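Kusonum bottle drive fills the hall again

Sunday's bottle drive at the Pritchard hall brought in 479 clear plastic bottles, a new best for the Kusonum neighborhood and way past the 200 Mali Samuel had been hoping for! People were lining up at the side door before nine, and the sorting tables stayed busy until lunch.

Everything goes to the summer planting club, which cuts the bottles down for seedling covers. "We used to beg for 100," said Samuel, who was still sorting at 2 p.m. "Now I need more shelves, and I love it."

Please keep the caps on, and leave the labels too, as the club soaks them off in one batch. 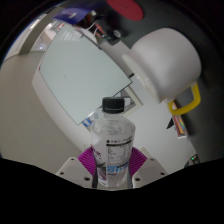

A clear bottle with its black cap and printed label still on.

The next drive is in July, same door. Yeshi Kahsay is taking names for the early shift.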